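I bought the Ludatis desk in March to replace a folding table I'd been working at for far too long. It's a plain four-legged desk with a pale, almost whitewashed wooden top, no drawers and no cable tray. I paid $397 for it including delivery. I've used it every working day for 6 months now, so I think I can say something useful about it.

I should explain what I do at it, so you can tell how close your use is to mine. I work from home doing bookkeeping for a few small shops. I write a lot by hand before anything goes into the computer, and in the evening my daughter does homework at the same desk. So it gets a laptop, paper, pencils, markers, mugs and elbows. It doesn't get saws or soldering irons.

## Delivery and assembly

It came in two boxes. The top was in one, wrapped in foam with cardboard corners, and the legs and hardware were in the other. The top had no dents. One of the legs had a small scratch on the inside face, low down, and I didn't bother reporting it.

Assembly took me 40 minutes working alone. The legs attach with bolts into metal inserts on the underside, and the inserts were all straight. The instructions are drawings only, with no words. They're fine except for the step where the crossbar goes on, where the drawing shows it from an angle that makes it hard to tell which side faces out. I put it on backward, noticed the holes didn't line up, and turned it around.

The hex key in the bag is too short to get any force behind. Use your own if you have one. You'll also want a second person for turning the desk over at the end. I did it by myself and wouldn't again.

## Size and stability

I went for the middle of the three sizes. A laptop, a separate keyboard and an open ledger fit side by side with room left for a lamp. Two people can sit at it if neither one spreads out. I'd call it a one-person desk that can take a second person for an hour.

It doesn't wobble in normal use. When I lean on a front corner and write hard there's a slight movement, mostly on carpet. I moved it to the room with the bare floor for other reasons and the movement went away. The feet have adjusters that screw in and out. One of them had worked itself loose by the second month, so check them once in a while.

The height is fixed. I'm on the short side and it's a little high for me for typing. I raised my chair and put a footrest underneath. My husband is taller and has no complaint.

## The top

Most people asking about this desk want to know about the surface, and so did I. The reviews I read before buying were all written in the first week.

The color is good. The grain runs in soft wavy lines with a bit of beige and cream in it, and it makes a dim room feel lighter. In strong light it can look nearly white. If you're matching it to other furniture, look at it by a window before you decide. The photos on the store page make it look yellower than mine is.

It feels smooth without being slick. Paper stays where you put it. A mouse tracks on it without a pad. You will want something under a single sheet of paper if you write with a ballpoint, because the pen can catch a little on the grain.

Water is no trouble if you wipe it up. I left a cold glass on it overnight once and there was a faint ring in the morning, which faded by the next day. Coffee I've always caught quickly, so I can't tell you what an old coffee stain does. I use a coaster for anything hot and I haven't tested it without one.

Dust doesn't show much. Crumbs don't either, and I go over the whole top with a damp cloth at the end of the week whether it looks like it needs it or not.

The weak point is pencil and marker. A light finish like this hides dust but it shows gray, and anything written on it leaves something behind. Pencil smears before it lifts. A rubber eraser takes off most of it and pushes the rest into the grain.

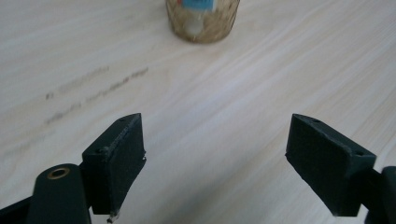

I tried four things on marks of this kind. A damp cloth did very little. Dish soap and warm water took off the loose gray but left the darker spots. A white melamine sponge worked best, but it also dulled the finish slightly on the patch underneath where I tested it, so I've stopped using it on top. Baking soda paste was messy and no better than soap.

I wrote to Ludatis about it and had a reply from Intan Goh in their customer service department. She told me to use mild soap, wipe with the grain, and stay away from abrasive sponges. She also offered to send a small bottle of the finish they use for touch-ups, at no charge. It arrived in a week. I haven't opened it yet, as I'd like to get the marks as clean as I can before I seal anything over them.

My neighbor Deming Luo has the same desk in the darker stain. Pencil doesn't show on his at all, but he says he has to dust it every other day. If you have children who draw, I'd get the dark one, or buy a desk mat along with the light one. I should have done that at the start.

## Edges and corners

The edges are slightly rounded and comfortable on the forearms. The corners are a bit sharper than the edges. I've caught my hip on one more than once. There's no sign of chipping or lifting on any of them so far, and the vacuum cleaner has hit the legs plenty of times.

## Compared with the others I looked at

I looked at two others before choosing. The Drolliven was cheaper and had a drawer, but the one in the store rocked when I pushed it from the side, and the drawer stuck. The Jerkine was heavier and better made. It also cost a good deal more, and the lead time was 12 weeks, which I couldn't wait for. If you can wait and have the money, I think the Jerkine is the better desk. Its top has a thicker finish that would probably stand up to pencil better, although I only had it in front of me for a few minutes.

## What I'd change

- A longer hex key in the bag
- A hole or a notch at the back for cables. I've taped mine to a leg.
- One clear drawing of which way the crossbar goes
- A tougher finish on the light version, or at least a line on the product page about pencil

## Would I buy it again

Yes, in the dark stain. The desk is solid, it went together without much trouble, and the price is fair for real wood. The light top looks better in my room than the dark one would, and on the days when my daughter isn't doing long division on it I'm happy with it. For someone who works only on a computer, the light one will be fine.

I give it four out of five. The missing point is for the finish. Customer service was quick and polite, and if the touch-up bottle does a good job I'll add a note to this review.

One last thing on ordering: the delivery fee is charged per box, so the total at checkout is higher than the price on the page suggests. Look at the last screen before you pay. The return period starts on the day it ships, so open both boxes as soon as they arrive.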